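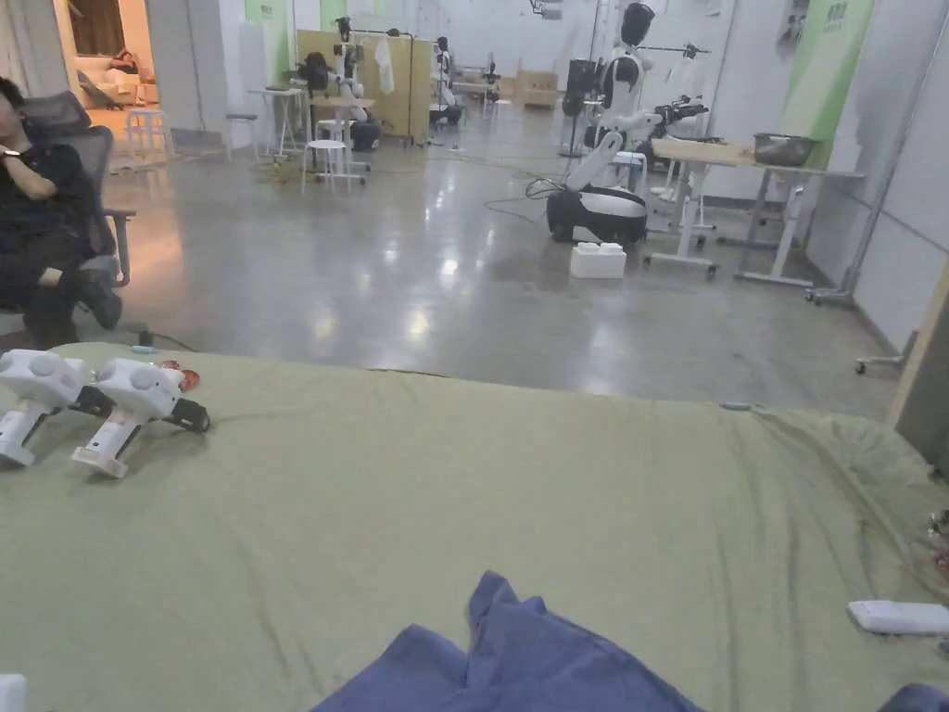
Ticket: Green cover sheet won't stay flat on padded table
Status: Closed
Opened by: Nataša Spahić
Assigned to: Gert Molefe
Site: Dutamside, upstairs room
Opened: February 14, 2026

Problem
The green sheet on the big table creeps toward the chair side during use. By the end of a session the right side is bunched up and small things get lost in the folds. I've smoothed it out several times and it comes back.

Already tried
Pulled it tight and tucked it under the pad — held until lunch.
Turned it the other way. No change.

Reply from Gert Molefe
Which sheet is it, the old one or the Kalinitz one we bought in November? Has it been washed, and at what setting? Please also measure the overhang on both long sides.

Reply from Nataša Spahić
Kalinitz. Washed 2 times at 42. Overhang is even when I start, then one side ends up almost level with the edge of the pad. The other side drags.

Reply from Gert Molefe
The pad cover is the slippery kind, so tucking won't hold for long. Take everything off first, including the dark blue cloths, and check the folds before you lift the sheet. Zorica Karagiannis lost a clip that way and found it in the washing machine. Then lay the non-slip liner from the hall closet on the pad, put the sheet over it, and fasten the corners underneath with elastic straps. Don't pin through the pad.

Reply from Nataša Spahić
Liner is too short. It stops 50 cm from the end.

Reply from Gert Molefe
Put the gap at the end you use least. I'll ask Fatos Kos to order a longer piece.

Update from Nataša Spahić
Liner and straps are on. The sheet still wrinkles a little in the middle but it has stopped sliding. Small items now go in a tray on the shelf.

Resolution
Liner plus corner straps. Longer liner on order with Flasenside — reopen if the uncovered end starts to pull.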